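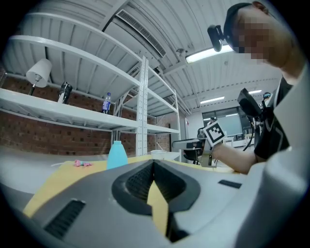 How to Put Up Freestanding Metal Shelves

Slotted steel shelving goes together without much trouble if you take it in order. I used a Conditz unit, but most brands with perforated posts work the same way.

1. Lay two posts flat on the floor with the holes facing each other.
2. Hook in the bottom shelf first, 2 inches up, then the top one.
3. Stand the unit up and add the middle shelves. Keep them no more than 32 inches apart.
4. Tap each corner down with a rubber mallet — a hammer will dent the lip.
5. Check for level and adjust the feet.
6. Screw the top to a wall stud.

Mine is rated for 200 pounds per shelf with the load spread out. Put heavy things low. Tighten any bolts again after a week.

Updated 2/2/19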